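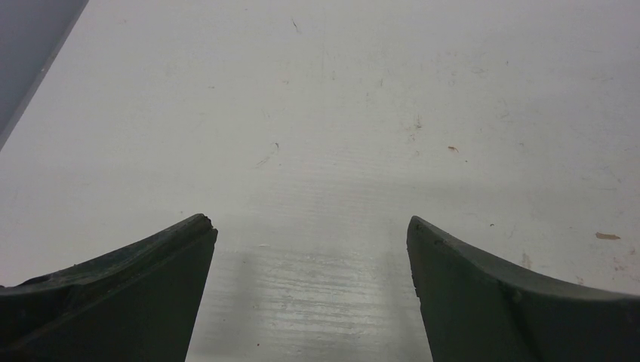
Support > Teaching by hand > Tickets > Wrist view lags behind gripper

Overview Tickets Guides Parts Sign in

Status: solved
Site: Urotville bench
Kit: Jutel hand controller, Londoño arm software

Opened in June

Lovely kit, and we're having a great time with it, but the wrist view trails the arm when we drive it by remote control. Squeeze the trigger and the fingers close on screen well after they close on the bench. Of 26 demonstrations recorded this morning, only 10 were smooth enough to keep. Guiding the arm by hand is fine, so I don't suspect the joints.

Reply from Sullham support

Thanks for such a clear report! Please try these in order:
1. Close the replay window while recording.
2. Plug the controller straight into the computer, with no hub.
3. Set the smoothing level to 4 (it ships at 10).
Then record 5 short runs and tell us how they feel.

Update, 3.40 pm
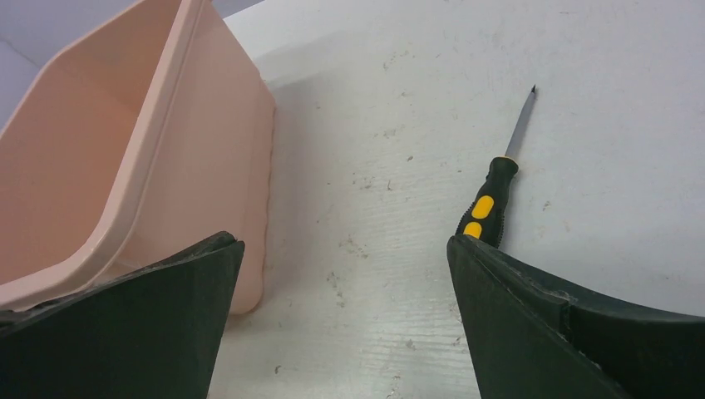
Smoothing was the culprit – what a difference! Steps 1 and 2 changed very little, but at level 4 the arm follows my hand beautifully. Our task is tool into bin, and I now begin each run with the fingers wide open, the pink bin off to the left and the screwdriver lying on the table to the right. All 5 test runs were keepers. Could the lower setting be the default for remote teaching?

Reply from Sullham support

Brilliant news! We've passed the request on and are closing this one. Reply here to reopen it.

Contact Sullham support | © Sullham | Back to top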